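Tuned mass damper

A tuned mass damper is a heavy weight hung or sprung inside a structure so that it sways out of step with it and soaks up some of the movement. I've been keeping this entry going for a few years now (my background is footbridges, so forgive the lean that way) and I still think it's one of the loveliest ideas in the whole field!

How it works

Every structure has a rate it likes to wobble at, its natural frequency. Push it at that rate and the motion builds, the same way a kid on a swing goes higher with small, well-timed shoves. You add a second mass on springs, tune it to very nearly the same rate, and the energy flows across into the little mass, where a dashpot or a tub of thick oil turns it into heat. The extra mass is usually a small share of the part of the structure that's moving, so the thing being steadied might weigh 80 tonnes and the damper only one or two.

Tuning

Getting the rate right is the fiddly bit. A damper that's off by a few per cent loses a good deal of its effect, and real structures never quite match the model on paper. Most of us leave room to add or remove steel plates on site. On the Givovberg footbridge the crew ended up adding 8 plates after the first walking tests, because the handrails had come in heavier than the drawings said.

The Fostitz mast

My favourite case is the radio mast at Fostitz, which had a habit of humming in a light, steady breeze (storms hardly bothered it). That's vortex shedding for you. The fix was a ring-shaped pendulum near the top, 947 kilograms, rubbing against a neoprene sleeve. It went in one January, in miserable weather, and the sleeve has to be looked at every year or it hardens and the ring stops behaving like a damper at all.

Variations

Pendulum types suit tall towers where there's headroom. Sloshing tanks do the same job with water, and the Nieminen layout splits one big tank into lots of shallow trays, each tuned a touch differently, so the spread of rates covers a bit of drift. Zivik, the free program many students start with, handles both types and will run over 1,000 load cycles on an old laptop.

Last edited Jun 27, 2022
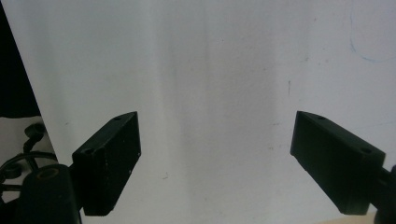 Two black gripper fingers against a pale wall.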